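루부미아, 고객 사이트 템플릿 체계 전면 정비… 랴오 웹제작팀장 인터뷰

웹사이트 제작사 루부미아(Luvumia)가 지난 1월부터 진행해 온 고객 사이트 템플릿 정비 사업이 마무리 단계에 들어섰다. 본지는 사업을 총괄한 랴오윙스(Wing-sze Liao) 웹제작팀장을 만나 추진 배경과 향후 계획을 들었다.

랴오 팀장은 정비의 출발점으로 스타일시트의 누적 문제를 꼽았다. 그는 "담당자가 바뀔 때마다 하위 테마에 규칙이 덧붙었고, 같은 버튼의 색상이 다섯 군데에서 따로 선언된 사이트도 있었다"며 "수정 요청 하나를 처리하기 위해 약 900줄의 코드를 먼저 읽어야 하는 상황이었다"고 설명했다.

팀은 우선 자체 테마인 '보르누스(Vornus)'를 기준 테마로 정하고, 색상과 글꼴, 여백 값을 모두 CSS 변수로 옮겼다. 페이지 편집기에서 개별 모듈에 직접 입력하던 값은 원칙적으로 금지하였다. 예외가 필요한 경우에는 변경 사유를 저장소에 기록하도록 하였다.

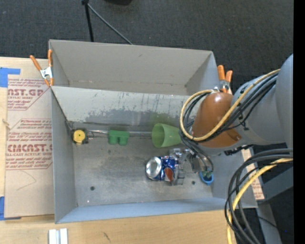
가장 논의가 길었던 부분은 반응형 구간의 설정이었다. 기존에는 사이트마다 화면 폭 기준이 달라 태블릿에서 메뉴가 두 줄로 밀리는 일이 잦았다. 랴오 팀장은 "구간을 3개로 통일하자는 의견과 콘텐츠에 맞추어 자유롭게 두자는 의견이 맞섰다"며 "결국 기본 구간은 3개로 하되, 표가 많은 페이지에 한하여 컨테이너 쿼리를 허용하기로 했다"고 말했다.

이전 작업은 고객사 펑(Fung)의 사이트에서 가장 먼저 이루어졌다. 제품 목록 페이지의 카드형 블록을 새 템플릿으로 교체하고, 카드 전체를 링크로 감싸던 구조는 제목에만 링크를 두는 방식으로 변경하였다. 이에 대해 그는 "화면 낭독기가 카드 안의 모든 문장을 링크 이름으로 읽는 문제가 있었다"며 "클릭 영역은 가상 요소로 넓혔기 때문에 마우스 이용자의 사용 방식은 그대로 유지된다"고 밝혔다.

어려움도 있었다. 캐시 플러그인이 이전 스타일시트를 계속 불러와 일부 페이지의 머리글이 겹쳐 표시되었고, 원인을 확인하는 동안 배포가 한 차례 연기되었다. 이후 팀은 배포 도구 '타카드(Tarkard)'에 파일 버전 표기 절차를 추가하였다. 랴오 팀장은 "시험 서버에서는 캐시를 꺼 두었기 때문에 발견이 늦었다. 지금은 시험 서버도 운영 서버와 동일하게 설정한다"고 전했다.

루부미아는 현재까지 30개 사이트의 이전을 완료하였으며, 남은 사이트는 고객사와 일정을 협의하여 순차적으로 전환할 예정이다. 기존 템플릿에 대한 보안 수정은 전환이 끝날 때까지 계속 제공된다. 랴오 팀장은 "고객사 담당자용 편집 안내서도 새로 쓰고 있다"며 "메뉴 편집과 이미지 교체 항목부터 먼저 공개하겠다"고 말했다.

2026년 9월 28일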